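3. 室内表面の区分と沈着塵の採取

3.1 対象面の区分

共用事務室の沈着塵量は、床面を代表値として報告されることが多い。しかし利用者の手や前腕が日常的に触れるのは床ではなく、卓面と椅子である。本研究では床面を対照として残し、在室者の上半身の高さにある表面を主たる対象とした。対象室はPlomska地区の賃貸事務所93室で、いずれも床はタイルカーペット、空調は天井吹出しである。

表面は繊維面と硬質面に大別した。繊維面には張地、卓布、カーテンを含め、硬質面には塗装面、樹脂成形品、ガラスを含める。革および合成皮革は、縫い目の部分で繊維面に近く、平坦部で硬質面に近い値を示すことが予備測定で確認されたため、集計から除外した。

卓布の扱いには検討を要した。布を掛けた卓は、卓面としての使われ方をしながら、塵の保持に関しては張地と同じ挙動を示す。図1のように淡いベージュの布で覆われた卓は、天板の材質にかかわらず繊維面に算入した。布の下の天板は測定していない。卓布の洗濯履歴は管理者への聞き取りによって記録したが、回答が得られない室もあり、その場合は「不明」の区分を設けて別に集計した。

図1 布で覆われた卓(繊維面に区分)

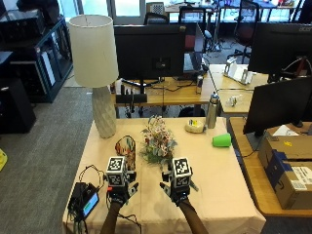 3.2 採取手順

採取は2023年5月10日に開始し、同年10月に終了した。採取間隔は7日とし、清掃が入る前の時間帯に行った。清掃時刻が室ごとに異なるため、採取時刻は統一していない。この点が結果に及ぼす影響は3.4節で述べる。

硬質面には静電吸着紙を用い、型枠の内側を一方向に拭き取った。往復の拭き取りでは、一度吸着した粒子が復路で面に戻る例が予備測定でみられた。繊維面にはJiken製の小型吸引器を用い、先端のフィルターを採取ごとに交換した。吸引口は面に対して垂直に保持し、押し付けの強さは治具のばねで一定とした。いずれの方法でも、採取後の試料は恒湿箱に静置してから秤量した。

ブランク試料は各室で採取の前後に作成した。ブランクの質量変化が検出下限を超えた室については、当日の試料をすべて破棄し、次の採取日まで値を欠測とした。最終的に解析に供した試料は407点である。

図2 繊維面と樹脂面が隣接する椅子の背

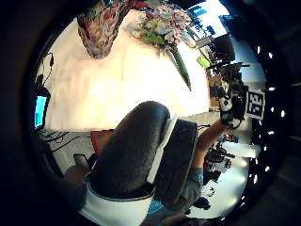

複合面、すなわち一つの什器のなかに繊維面と硬質面が隣り合う場合の区分は、既往の報告の間で一致していない。Manalastas社の清掃指針は什器単位で主材料を一つ定める方式をとるが、この方式では境界部に集まる塵が主材料側の値に混入する。事務椅子の背はその典型であり、図2では濃いチャコールグレーの張地の下部と側方を白い樹脂の外殻が囲み、殻の縁には細い紺色の縁取りが付いている。本研究ではこうした背を、張地、外殻、縁の三部位に分けて採取した。縁の部位は幅が狭く、型枠を当てることができないため、長さあたりの質量で記録し、面積あたりの値とは比較しない。

張地の織り目の粗さも記録項目に加えた。無地の濃色の張地は塵が目視で判別しやすく、清掃担当者が重点的に吸引する傾向がある。したがって、濃色の張地で低い値が得られたとしても、それを織物の保持特性とみなすことはできない。色と清掃頻度の交絡を除くため、解析では色の明度を共変量として投入した。

3.3 硬質面における継ぎ目の影響

平滑な硬質面では、沈着塵は面全体に一様に分布すると仮定されることが多い。この仮定は継ぎ目のない面についておおむね妥当であったが、継ぎ目や段差を有する面では成り立たなかった。拭き取り清掃を受けた面では、継ぎ目の近傍に塵が残留し、離れるにつれて値が低下した。乾拭きと水拭きを比べると、残留の幅は水拭きのほうが狭く、継ぎ目の直上での値は水拭きのほうが高い。拭き布に含まれる水分が粒子を溝へ運んだものと解釈される。

白色の面では、継ぎ目が目視で見落とされやすい。図3の面にも淡い筋が一本走っている。型枠の位置を決める際は斜光を当てて継ぎ目を確認し、枠が継ぎ目をまたぐ場合と、またがない場合を区別して記録した。

図3 淡い筋のある白色の平坦面
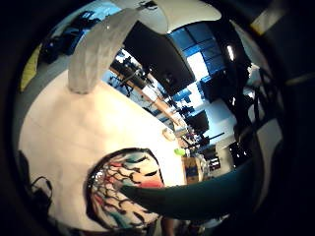
同一面で2か所の採取を行った場合、継ぎ目をまたぐ位置とまたがない位置の差は、室間の差に匹敵する大きさとなることがあった。硬質面の代表値を一点の採取で求める設計は、この差を室の特性として取り違えるおそれがある。本研究では継ぎ目をまたがない位置の値を代表値とし、またぐ位置の値は付表に分けて示した。

3.4 採取時刻の不統一について

採取時刻の違いは、清掃からの経過時間と在室者の活動量の双方を通じて値に影響しうる。経過時間については清掃記録から算出し、共変量とした。活動量は直接測定しておらず、入退室記録を代用した。Tosteo棟の各室では入退室記録が階単位でしか残されておらず、室ごとの値に分けることができない。同棟の試料は全体の集計には含めるが、活動量を扱う回帰からは除いた。

繊維面では、経過時間の係数は張地と卓布とで符号が一致した。硬質面では外殻のような曲面で推定の幅が広く、平坦面との差を論じるには試料が不足している。曲面用の型枠は可撓性の樹脂で試作したが、曲率の大きい部位では縁が浮き、採取面積の誤差が許容範囲を超えた。曲面の値は参考値として扱い、次節の回帰では平坦面のみを用いる。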